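Fernthorpe Opens Its Doors Before Launch

With its second title approaching release in January, the Noltetbridge studio behind Brutus has chosen to show its work in progress to the public

When Xenos Interactive announced Fernthorpe, the studio described it as a quiet game about a postal route. Players would take the role of a relief carrier in a river valley, learn the roads, and deliver what they were given. Combat was ruled out from the start. For a company whose only previous release, Brutus, was a demanding arena game with a devoted competitive following, the announcement came as a surprise to many of its customers.

The closed test that ended on October 31, 2021 has given a clearer picture of what the studio intends. Invitations were sent to 3,663 players, most of them drawn from the Brutus community, and each was given access to the first four districts of the valley. The remaining territory has been withheld until launch.

According to creative director Eirini Triantafyllou, the decision to test with an audience accustomed to faster games was deliberate. "We wanted to hear from people who had no particular reason to be patient with us," she said. "They found the slow parts very quickly, and several of those parts have been removed."

The most significant change concerns travel. In the early version, a full crossing of the valley took over 20 minutes on foot, and testers reported that the return journey offered little to do. The revised map adds a ferry and a branch railway, both of which run to a timetable. Missing the last departure leaves the carrier in the wrong district overnight, and some residents will speak only at that hour.

Jozef Schouten, who leads systems design, regards the timetable as the center of the game. Letters have deadlines, parcels have weight, and weather affects the roads. A player who plans the day well will finish early and may spend the remaining hours as he or she wishes. There is no score. Residents remember late deliveries, however, and a few of them hold a grudge for the rest of the season.

Inventory management has received similar attention. The carrier's satchel is divided into compartments, and the order in which items are packed determines how quickly they can be retrieved at the door. Testers were divided on this feature. Some praised it as the most absorbing part of the day, while others asked for an automatic sorting option, now included in the accessibility menu.
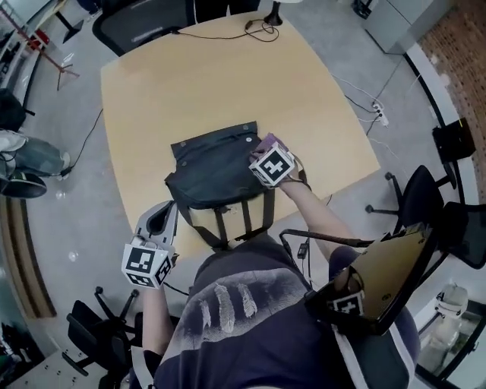 A black messenger bag lies open on the table.

The soundtrack, by composer Sigita Stankevičius, was recorded with a small string ensemble and changes according to the district and the time of day. Music stops entirely when the carrier enters a home, a choice the studio has kept despite mixed responses during the test.

Fernthorpe will be released in January for personal computers, with console versions to follow. Progress from the closed test will not carry over. Brutus will continue to receive balance updates from a separate team of three, and its ranked season will proceed as scheduled.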